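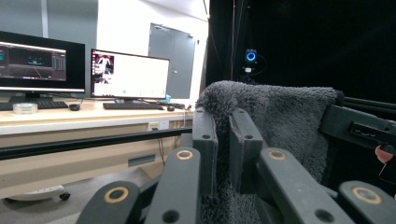
Shop Notes – August 17, 2024

Quick one this month, the kiln is still cooling and I have to be back before the evening class. Couple of things on glazes, then the fall schedule, then the usual nagging.

First – the Durnora clay. Yes we switched. No, it wasn't to save money, it costs more. The old stoneware kept coming in with little hard lumps in it and everybody was sick of picking them out of their bowls. Durnora has been clean so far. It shrinks a bit more, so if you make lids, throw the lid and the pot on the same day and dry them together. Don't mix it with your leftover bags of the old stuff. Please. We had 2 mugs come apart at the handle last week and both were half and half.

Glazes. The blue is back. The green is not back, I'm waiting on copper carbonate and the supplier keeps moving the date. Kokkinos red is on the shelf in the small bucket with the lid taped on, and it needs a real stir, all the way down, not a swish. It settles like concrete. Two coats on the outside, one on the inside, leave the bottom inch bare. It runs. I spent a whole morning grinding it off a shelf in February and would rather not do that again.

If you want that darker, almost brown version some of you were asking about, it's the same red over the white liner, and put it on thin. Test tile first. There's a box of tiles under the wedging table, help yourself, write on the back in underglaze pencil and not in marker. Marker burns off and then we have a tile that tells us nothing.

Fall classes – sign up sheet goes up Tuesday. Beginner wheel is the same as before. Handbuilding moves to the morning, which I know is a pain for some of you, but the evening slot was half empty all summer and the morning people have been asking. Price is $70 for the members' workshop, clay included, firing included, tools not included. Bring a towel. New this time is a short session on making plaster molds. Wear clothes you dont care about.

Open studio hours stay as they are until the end of the month. After that we close 3 days for cleaning and shelf repairs, dates on the door. Anything left on the greenware rack with no name on it gets reclaimed. I mean it this time. There are pots on there older than my van.

Pretus sale – we have a table again, same spot near the side entrance as last year. If you want to put work in, drop it off wrapped, with a price sticker on the bottom and a list inside the box. Small things sell. Spoon rests, ring dishes, little planters. Big platters mostly come home again, sorry.

The Sarkex wheel is making the noise again. Use it if you have to but keep it slow, and no big lumps on it untill the belt comes. The other wheels are fine.

Last bit. Sink trap. Scrape your trays into the slop bucket BEFORE they go anywhere near the sink. Rinse in the first bucket, then the second, then the sink. Plumber is not cheap and he has started recognizing my number.

Unloading tomorrow after lunch if anybody wants to come and help. Bring gloves, shelves are rough.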